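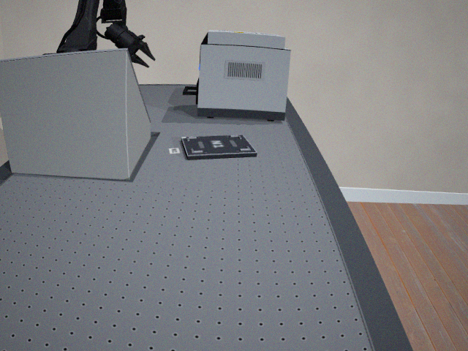

Colside é um pequeno conjunto de dados sobre painéis perfurados usados como absorvedores acústicos em salas de ensaio. Contém 1.574 medições do coeficiente de absorção, feitas em 127 painéis. Cada painel é descrito pelo diâmetro do furo, pela distância entre os centros e pela disposição. A disposição mais frequente é a grelha regular de furos redondos, em filas e colunas, como os da superfície cinzenta da figura; as outras são a alternada e a irregular.

Versão
Esta é a segunda versão, de 4 de setembro de 2018. A primeira, de março, tinha um erro na coluna da espessura e não deve ser mais utilizada.

Conteúdo
paineis.csv — uma linha por painel
medicoes.csv — uma linha por medição, com a frequência em Hz
salas.csv — volume e temperatura das salas Fallirstead e Nado

As duas tabelas principais unem-se pelo campo id_painel. O separador é o ponto e vírgula e a vírgula serve para os decimais, portanto é preciso indicar isso na leitura. Os ficheiros estão em UTF-8.

Como foram feitas as medições
Em 82 painéis utilizámos o tubo de impedância, com amostras circulares. Os restantes foram medidos só em sala, pelo tempo de reverberação, com e sem o painel montado. Os valores dos dois métodos não são comparáveis diretamente: no tubo o som chega perpendicular, na sala chega de todas as direções. O campo metodo indica qual foi usado.

A caixa de ar atrás do painel tem aproximadamente 75 mm em todas as montagens de sala. No tubo ela varia e está na coluna caixa_mm.

Limitações conhecidas
Abaixo de 100 Hz os resultados da sala Nado são pouco fiáveis, porque a sala é pequena. Alguns coeficientes ficam acima de 1; é um efeito das bordas da amostra e não os corrigimos. Faltam painéis com furos em forma de ranhura — talvez entrem na próxima versão.

Scripts
O script aksoy.py lê as três tabelas e desenha as curvas por terços de oitava. Precisa de Python 3 e pandas.

Licença
CC BY 4.0. Para erros nos dados, por favor abra um pedido no repositório com o id_painel e a frequência.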